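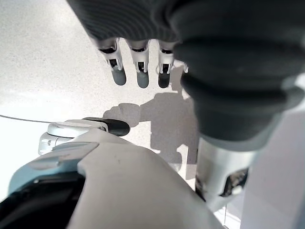
Notes for Session 2: Teaching by showing

Hi everyone. These are the notes I promised on getting a demonstration out of your own arms and into a robot's, tidied up a bit from what I scribbled on the whiteboard. If you missed the lab intro, read the safety bit in the Session 1 handout before you touch anything, please!

What we mean by a demonstration

Say you want a robot to close a drawer. You could sit down and write out the motion yourself, joint by joint, and people did that for years (I did it for one summer and still go a bit quiet when someone mentions it). Or you could close the drawer using the robot's body, record everything while you do, and let a learning program work out the pattern from a pile of those recordings. Each recording is one demonstration. I'll also call it an episode, and I'll swap between the two words without noticing, sorry.

An episode has two halves. One is what the robot sensed: the camera views, where its joints were, and force readings if the hardware gives you any. The other is what you told it to do at each moment. Both halves need to share a clock. If your commands are stamped a bit late, the robot learns to react to things that haven't happened yet, and you'll spend a miserable afternoon working out why.

Two ways of doing it

By hand. You take hold of the arm and move it through the task while the motors go slack enough to let you. The fancy name is kinaesthetic teaching. It's lovely for one arm at a bench, because you feel the contact yourself and people pick it up in minutes. The trouble is your own body. You're standing beside the thing, your hands get into the camera view, and moving two arms at once is close to hopeless unless you've got a patient friend.

By remote control. You move, the robot follows. That might be a headset and hand controllers, a pair of gloves, or a small copy of the arm that you push around (we call that one the leader, and the robot is the follower). Your body stays out of the pictures, you can run both arms together, and the learner gets the same camera views it will have later when it's working alone. You lose touch, though. Most rigs give you little or no feeling of contact, so new operators push too hard. Everybody does it. I did it to our Flillon arm in my first week, and Phúc Tiêu, who runs the workshop, still brings it up.

For humanoids we nearly always go remote. There's too much body to steer by hand, and a person's arms map onto the robot's arms well enough that your instincts mostly carry over. Mostly! Your shoulder isn't where its shoulder is and your reach isn't its reach, so give yourself time to get a feel for the mismatch.

The drawer cabinet task

We'll use a low cabinet on casters all the way through this unit. It looks dead simple and it's got a lot hiding in it: a target near the floor, a front that moves when you push it, and wheels under the whole business. Push off-centre and the cabinet may well swing away from you.

Work through these in order.

1. Look before you move. Get into the headset, look down, and find both of the robot's hands and both feet. Looking down past a body that isn't yours is odd at first, so take your time.

2. Check your cables. Follow every one you can see and ask where it'll go once the arm is stretched out.

3. Bring one hand to the lower part of the cabinet and stop at first contact. Keep the other hand open and well clear of the floor. Watch the shadows too. On a shiny floor they're handy for judging height, and a hand and its shadow closing in on each other tells you more than the headset's depth does.

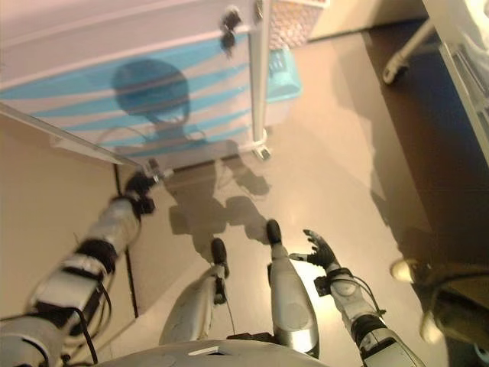 4. Make the push slowly, in one go. If you have to stop and think, stop the recording as well, and start the episode over. Long pauses in the middle teach the robot to pause.

5. Back the hand off the way it came, then end the episode. Lots of people end it at the moment of success, and then the learned version just stays there leaning on the furniture.

6. Write one line in the log: what went well, what slipped, and whether you'd want a robot to copy it.

Who stands where

Every session has an operator and a spotter. The operator can't see much beyond the robot's own view, so the spotter does the seeing for both of you. Spotters: closed shoes, the stop button in your hand the whole time, and keep talking. "Left hand's touching" is far more use than "careful!" I'd also like you to stand on the same side for all your episodes. Jussara Fagundes had a whole batch last term where the spotter wandered about, and her model got rather interested in feet.

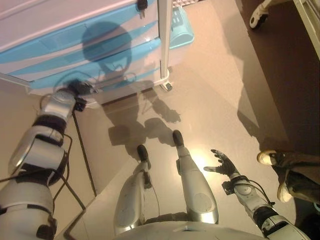 If the spotter has to step in close, fine, just note it in the log so we can find those episodes later. What we don't want is someone in view for every good run and missing from every bad one, or the other way round. The learner will grab any clue you leave lying about, and it has no idea which ones you meant.

Lighting is the same sort of problem. Move the cabinet a little between episodes, and run some with the blinds down. Too much sameness and the robot only knows how to do the job at one spot at 2 in the afternoon.

How many, and how tidy?

For the first assignment I want 21 episodes per pair. Take turns, so one of you does 11 and the other does the rest. Two operators have two styles, and I'd like you to see that when you plot the hand paths. Leave the clumsy ones in for now, but mark them. A recovery (you miss, you correct, you finish) is often worth more than a perfect run, so don't bin those. A bump that moved the cabinet before you'd started is just a bad episode, and you can leave it out of training.

Before next time

Read the Urketti chapter on leader and follower arms, up to the part on delays. Book your slot with Xolani Zulu, mornings are easier. Bring your log on paper, and have a think about this one: if you could add a single sensor to the hand, which would it be, and what would it have told you on your worst push?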